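4.2 Side events and the time budget of visitors

In the previous section we looked at the film screenings alone. We now turn to the side events of the Hundov festival, by which we mean talks, open rehearsals, script readings and the evening meetings in the Tallska hall. These events are free, but they need a separate registration, and they often run at the same hours as the main program. A visitor who wants to attend a talk must therefore often give up a film for which the ticket is already paid.

We asked 200 ticket holders to keep a diary during the festival in March. For each half day they wrote down what they had planned, what they attended, and why the plan was changed. The diaries were filled in on paper and collected at the Biletti cinema on the closing night. Of all the reasons given for a changed plan, the length of the queue was the most frequent, and the distance between the two venues came second. The quality of the program was named much less than we had expected.

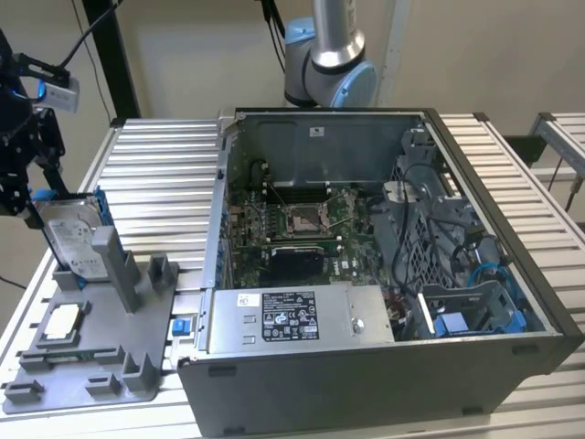

One respondent objected to this reading and wrote in the margin of the diary that the queue was itself a kind of event, that the best talk about a film was the one held on the stairs, and that we should have asked about it. We agree that this is a weakness of the form. The diary had no field for waiting time, and only 19 respondents mentioned on their own what they did while they waited.

It is useful to separate two groups here. Visitors with a full pass changed their plans easily, and they described the change in neutral words. Visitors with single tickets changed their plans less, and when they did, they more often expressed regret. The price of the ticket does not explain this difference completely, because some of the single tickets were gifts.

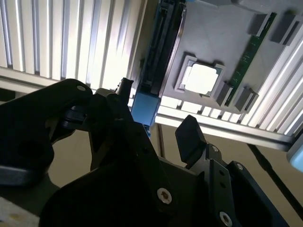

The second group also arrived earlier at the venue and stayed longer in the foyer after the film. Several of them attended a side event only for the reason that it began in the same building. This suggests that a festival which wishes to bring new visitors to its talks could place them next to the screening room, even if the room is smaller. The Chang archive, which hosted the script readings, is 4 tram stops from the Biletti, and its events had the lowest share of single ticket visitors.

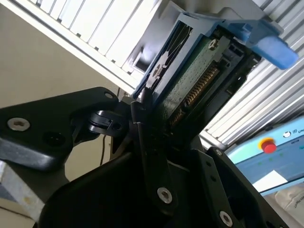
Figure 2. Gripper and blue drive carrier with circuit board.

We do not claim that distance alone produced this result. The script readings were announced late, and they were printed only on the back page of the program. A comparison with the following edition, in which the readings are moved to the Tallska hall, is left for Section 5.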